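Clearing and wiping a marble vanity top

Applies to: guest and staff bathrooms with a polished stone counter, undermount or drop-in basin, single-lever faucet.
Page maintained by Suha Hourani, Merkorent housekeeping, Nikenbridge building.

Supplies
3 microfiber cloths, one of them kept dry
pH-neutral stone cleaner, diluted per the label
Soft brush for the faucet base
Small tray for loose items
Trash liners

Do not use vinegar, lemon-based sprays, bathroom descaler or scouring powder on marble. Acid dulls the polish, and the mark cannot be wiped out.

Steps
1. Pick up used tissues and wrappers and put them in the trash can. Replace the liner if it is more than half full.
2. Move small items to the tray: toothpaste, toothbrushes, cups. Close the cap on the toothpaste before laying it down.
3. Lift the soap bottle and wipe its base. Soap that dries under a bottle leaves a ring on the stone.
4. Slide potted plants or vases to the far end. Check underneath for water.
5. Spray the cleaner onto a cloth and wipe from the backsplash toward the front edge. On a curved edge, follow the curve and finish under the lip.
6. Brush around the faucet base, then wipe the spout and lever.
7. Clean the basin with the second cloth. Do not take this cloth back to the counter.
8. Dry the stone, the faucet and the lower edge of the mirror with the third cloth.
9. Return the items. Soap goes at the end of the counter, clear of the faucet lever. Toothpaste goes upright in a cup if one is provided.

Toothpaste on the stone
Lift it with a damp cloth while fresh. If it has hardened, lay a wet cloth over it for 4 minutes and wipe again. Do not scrape.

Sealing
Put a few drops of water on a dry area. If the stone darkens, report it to Vitalii Kravchuk for resealing. The Vondville bathrooms were last done in September.

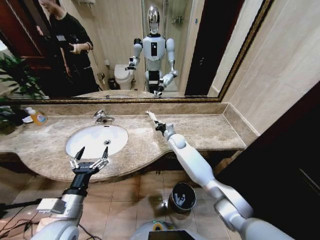
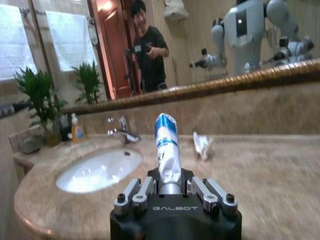 Marble vanity with oval basin, chrome faucet and soap bottle.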